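Automation in the sorting and packing area: questions from staff
Zerkura, Kormont site. Last updated in March.
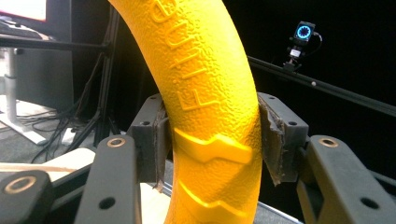
Will I lose my job when the new cells start?
Nobody in the sorting and packing area will be dismissed as a result of this project. The work council and the management signed an agreement about it before the first equipment was ordered. Some tasks will disappear, and the people who do them now will be offered other tasks at the same pay level.

Which tasks will be automated first?
Picking single items from mixed bins and placing them in the trays. We begin with 6 stations in the Zallar hall. The Ntuli hall stays as it is until the first stations have run for 90 days and we have discussed the results together.

Why are my colleagues asked to pick items with a hand-held gripper?
The robots learn from examples made by people. An experienced picker knows where to hold a soft or curved item so that it does not slip, and this knowledge is difficult to write in a program. With the hand-held gripper the picker shows it directly. So far we have examples for 357 different items. Our full list has 520.

Must I take part in these recordings?
Taking part is voluntary. If you say no, it has no influence on your shifts or your yearly review. If you say yes, the recording time is paid as normal working time and you do not have to reach your picking number on that shift.

Are the recordings used to check how fast I work?
They are used only for training the robots. Your name and badge number are not saved with them, and team leaders have no access. If you think that a recording was used in another way, please write to the work council.

My hand becomes tired with the gripper. What can I do?
Please stop and tell your team leader. You can change hands, change with a colleague, or return to your usual work. Several people told us the same in the first weeks, so we made the recording sessions shorter.

What will my work be when the robots are running?
It depends on the station. One person will look after several cells: fill the bins, take out damaged goods, and help when the robot cannot pick an item. There will also be more work in quality control and in returns. We know that looking after machines can be more boring than picking, and for this reason people will rotate between the tasks.

Do I need computer skills?
The screen at the cell has few buttons, and the texts can be shown in all languages of the site. Training takes place during working hours. You will not work alone at a cell before you and your trainer both agree that you are ready.

Is it safe to stand near the robot?
Each cell has a marked area on the floor. When somebody enters it, the arm stops. Please do not reach over the side panel, also if the item is very close. If the arm does something unexpected, press the red button first and call the technician after.

Will the night shift be removed?
This is not decided yet. We will inform the night shift before all others, in a meeting at the beginning of the shift and not by e-mail.

Where can I ask a question which is not on this page?
Put it in the box beside the canteen entrance or bring it to the open hour, every week at 2 p.m. in the training room. Answers are added to this page.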